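Ticket: Hot water fades to lukewarm, ground floor kitchen
Site: Valente, Daltlow Road
Opened by: Fengying Jiang, 4th November
Assigned to: Hanyu Dai
Unit: Voston under-sink heater, Zalar mixing valve
Status: Closed

Reported fault
Hot tap starts fine, then drops to lukewarm before the first sink is full. Cold tap normal. Toilets on the same floor have hot water all day, so the main boiler is not the cause. Staff have been rinsing things in cold and leaving the rest. 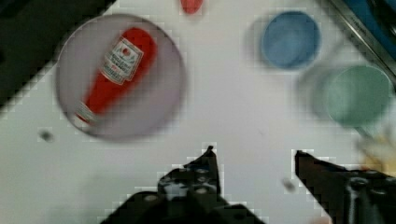
Plate with ketchup bottle, blue cup and green cup beside it.

Entry 1, HD
Checked the isolator, on. Thermostat was set midway, turned it to full. Left it an hour. Same result. No error light on the heater. Inlet strainer had grit in it, cleaned and refitted.

Entry 2, FJ
Slightly better first thing, bad again by lunch. The flow from the hot side is also weaker than it was in January when the tap was changed.

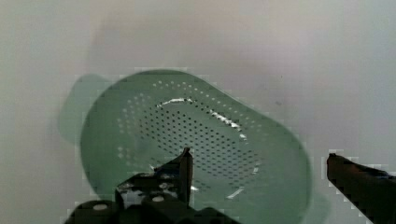 Entry 3, HD
Weak flow and falling temperature together made me look at the mixing valve. Closed the cold feed to it and ran the hot on its own. Water stayed hot right through. The valve is letting cold across. Cartridge is stiff and scaled on one side. Soaked it, no change. Ordered a new one, part 97. The supplier first sent part 98, which has the wrong spline, so that went back.

Entry 4, HD
New cartridge fitted. Reset the stop to the old mark. Filled both sinks one after the other, hot throughout. Check valve on the cold side also replaced as it was sticking.
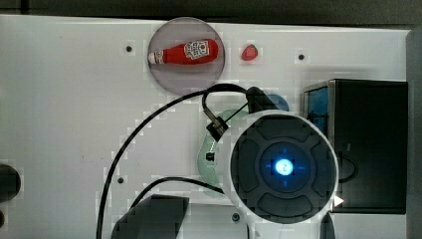 Ketchup bottle on its side on the plate, cap to the left.

Entry 5, FJ
No complaints since. Please close. Can the strainer go on the 12 month list?

Entry 6, HD
Added to list. Closed.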